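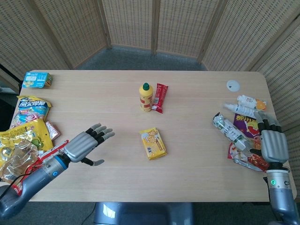

4.2 Sorting with Two Hands

Our biggest gain came from a very small change: letting each arm decide for itself when an item is worth reaching for. In the earlier Patow policy, a single planner assigned every object before either arm moved, and one bad guess about a wrapper could spoil the whole run. Selum, our new policy, picks again after every grasp. Figure 3 shows the kind of layout we use, with a group of items at each end of the table and a few left in the middle. The yellow biscuit packet lies ahead of the left hand's fingertips, while the right hand is already over its own group, and this is just the sort of case where choosing late pays off. The small upright bottle with the candy bar wrapper touching it is harder, and we were delighted to see how much the policy learned from pairs like that.

Figure 3. Tabletop layout for the two-handed sorting task. Soft packaging, tubes and bottles share the table.

We trained Selum on 2,146 grasps from the Cenau set, collected by teleoperation, and added no labels for material or weight. Testing used 13 layouts that were absent from training. Across 242 grasp attempts, the largest group of failures came from crinkled bags, where the fingers closed on a fold and the bag slid free. Rigid tubes were far easier, even when they were lying at odd angles (a pleasant surprise, given how few of them the training set has!).

The two hands also began to share work in ways we had not planned for. In several runs one hand nudged a packet toward the other and then went back to its own side. Rakiya Oyewole first spotted this while replaying the logs, and Reet Rozīte then traced it to the reach cost described in Section 3.4. With that cost removed, the passing behavior went away and both arms waited more often. We report the full comparison against Patow and the Nwankwo baseline in Section 4.3.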